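Flondwood Grevalik Two-Arm Robot
Set-Up and Operation Guide
Section 4: Working with an operator on the floor

Read this section before powering the arms. It covers the floor, the cables, the operator's position and the work table. It applies to handheld-controller operation only. For scripted motion, see Section 6.

4.1 Before you switch on

1. Walk the full reach of both arms. The reach is 879 mm from each shoulder joint. Anything inside that distance can be struck, including chairs and table edges.

2. Check the floor for cords, power strips and packing material. A cord that crosses the operator's path must be rerouted or covered before work starts.

3. Lock all casters on posts and stands. Push each post lightly at chest height. If it rolls, do not continue.

4. Look at the arm cables where they leave the connectors. Each cable should hang in an open curve with no pull on the plug.

CAUTION: Plastic bags on the floor are a slip hazard on tile. Pick them up before the operator takes a controller in hand.

4.2 Operator position

1. Stand facing the robot, outside the reach of both arms, with both feet flat on the floor.

2. Hold one controller in each hand and let your arms hang. Leave the triggers alone until the status light is steady.

3. Wear closed shoes with a firm sole. Remove lanyards, and tie back long hair.

4. Say "live" out loud before enabling the arms. Anyone else in the room answers before you go on.
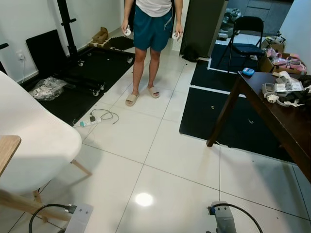
Can a second person stand next to the table during a session?
Only while the arms are disabled. If something has to be moved by hand, the operator releases both triggers, presses Hold and waits for the tone. The second person then steps in, does the job and steps out again. The operator re-enables the arms after that person has said "clear."

NOTE: Hold stops motion but keeps the motors powered. For any work on the arms or grippers, use the main switch and wait 2 minutes.

4.3 The work table

Sorting and clearing jobs are harder on the arms than single-object jobs. Thin plastic catches in the fingers, and a light box can drag its neighbors along with it.

1. Set the table height before the session. Do not adjust it with the arms enabled.

2. Take out glass, blades, batteries with damaged covers and any open liquid. Do this by hand, with the main switch off.

3. Keep a clear strip along the edge nearest the robot. The default approach path comes in low over that edge.

4. Set the grip force limit to 400 for mixed packaging. Use 282 for thin-walled containers and printed cartons.

5. Start with items at the outside of the pile. Tubes and long strips often run under other things, so lift them slowly and stop if the pile moves. 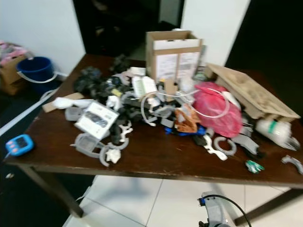
6. If a bag or wrapper stays stuck to a finger, do not shake the arm. Open the gripper, press Hold, switch off at the main switch and remove the piece by hand.

7. Log each stop on the session sheet with the time and the reason. Stops without a reason are returned to the operator.

CAUTION: Never reach under a raised arm to free an item. The arm can drop when power is removed.

4.4 After the session

1. Move both arms to the Park position and switch off.

2. Put the controllers back on their charger.

3. Sign the session sheet. Report damaged cables or loose connectors to Tharushi Akanda the same day.

Section revised 2021-06-06. Checked by Arif Talukder.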